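Search tips
Go
Popular: drill bits, squeaky hinge, backups, limescale

Workshop tips - keeping your little scripts and packages in order

Quick one this week, I've got a bench to clear. Several of you have written in asking how I run the shed computer. The one that does the stock list, the timer for the glue pots, the label printer. All home-made scripts, all leaning on bits of code other people have put up for free. Same rules as the tool wall really. Know what you've got, know where it came from, put it back.

Pin your versions
Write the exact version number in the project file. Not "latest". Latest is how my label printer went quiet on a Sunday with 20 jars waiting. The label library had gone from 1 to 2 overnight and half the calls had new names. Took the whole evening to find it.

Keep a copy of what you downloaded
Make a folder, call it something dull, drop the package files in. Back it up with everything else. Small packages do vanish. Somebody loses interest, takes the thing down, and your build stops. A folder on an old USB stick has saved me twice.

Read the date before the description
Descriptions are always cheerful. Look at when it was last updated, then look at the open issues. A stale package that does one small job can be fine (I use one for reading CSV files that hasn't moved in years). A stale package that talks to somebody's web service is a leak waiting to happen - the service changes, the package doesn't.

Keys and passwords
Never in the script. Never. Put them in a seperate settings file and keep that file out of whatever you share. If you've already shared it, change the key first, tidy up afterwards. Deleting the line isn't enough, the old version is still sitting in the history.

Forks
If a page says "forked from", go and look at the original. Sometimes the fork is the one being looked after, sometimes it's one chap's fix from three years back. Read the last few changes on both. Ten minutes, cup of tea.

One job, one package
I had 14 packages in the stock list script. Fourteen! Two of them did dates. Went through with a pencil, crossed out anything I could write myself in a few lines, and it starts up a good deal quicker now. Fewer things to update as well.

Updating
Pick a day. First of the month suits me. Copy the whole project folder, update the copy, run it, leave it going while you do something else. If it's still happy by teatime swap it over. Update one package at a time if you can bear it. Do five together and you won't know which one broke it.

Label it
A text file in every project folder. What it does, how to start it, what it needs, who to ask. Mine for the glue timer is 15 lines and most of that is me grumbling about the clock. Fine. You'll still be glad of it in May when you've forgotten the lot.

Licences
Dull but look. For your own shed, mostly anything goes. If you're passing the script on or selling it with a gadget, read the licence file properly and keep it with the code. No licence file at all - ask the author, or find another one.

Odds and ends
- Spaces in folder names cause grief. Use dashes.
- Test on a copy of the stock list, not the real one.
- Typing the package name from memory is risky, one wrong letter can get you some stranger's code. Copy and paste it from the page.
- Turn on the error log before you need it.

Right, back to the bench. Sharpening next time, if I get round too it.

Comments

Fidel Vergara
The folder of downloads is good advice. I put mine on the same stick as the router settings.

Friederike Grube
Would add: write down which version of the language you're on as well. I pinned every package and still got caught when I changed laptops.

Gervasio Painemal
Two date packages, I had three. All gone now.

Soledad Domínguez
Please do the sharpening one soon, my chisels are a disgrace.
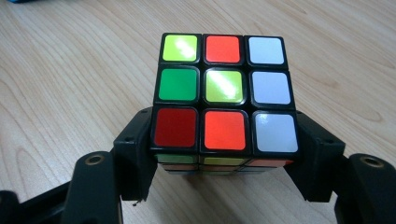

Do I need to pin the packages that my packages use?
Use a lock file if your package tool can make one. It writes down the whole chain with exact versions, so keep it in the project folder and back it up with the rest.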